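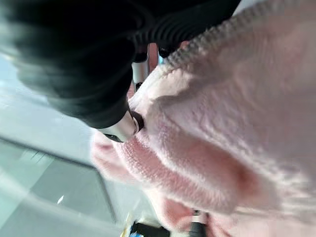

Care of fleece blankets in the shared laundry, Muren Residence
Posted by: Jandunus
Residents have asked the Housing Office to clarify the washing guidance for fleece and similar textiles. The current guidance was written for cotton bedding and does not address pile fabrics. A soft, fuzzy textile such as the pale pink one shown with this post should be washed separately from towels, on the cold setting, with no fabric softener. Dryers are to be used on low heat only. Comments are invited until the end of January, after which the revised text will be placed in the resident handbook.

Reply from: Seltosum
Thank you for opening the matter for comment. I support the separate wash. I would ask the Office to reconsider the instruction on dryers. The low setting on the machines in the east laundry is considerably warmer than the low setting on those in the west laundry, and a single rule for both will produce uneven results. Air drying should be the standard recommendation for anything with a raised pile.

Reply from: muren_east_216
I must respectfully disagree with the previous comment. Air drying is not practical in the east wing. The drying room has 2 racks, and both are in use most evenings. A blanket of ordinary size occupies an entire rack overnight. If air drying becomes the standard, the Office will need to provide further racks before the handbook is issued.

Reply from: Seltosum
The point regarding racks is accepted. My comment concerned the condition of the fabric and did not take account of the space. I would still prefer that the handbook state air drying first and low heat second.

Reply from: Ogbonna
May I ask on what basis fabric softener is excluded? The handbook presently permits it for all items. I have used it on fleece for 4 years and have observed no harm.

Reply from: Jandunus
In response to the question above: softener leaves a coating on synthetic fibers, and the pile tends to flatten and clump after repeated use. Results will vary with the product and the amount used. The Office does not intend to prohibit softener, and the revised text will read "not recommended."

Reply from: Ogbonna
That wording is acceptable to me. Please also correct page 125 of the handbook, where the cold setting is described as the left button. On the newer machines it is the right button.

Reply from: muren_east_216
I can confirm the error on that page. The diagram beside it is also out of date and shows the detergent drawer on the wrong side.

Reply from: Jandunus
Both corrections have been recorded. The request for additional drying racks has been forwarded to Facilities, and residents should not expect a decision before the comment period closes. The order of the drying methods remains open, and further comments on that item may be submitted in this thread.

Reply from: Seltosum
Please clarify whether bath mats fall under the same section.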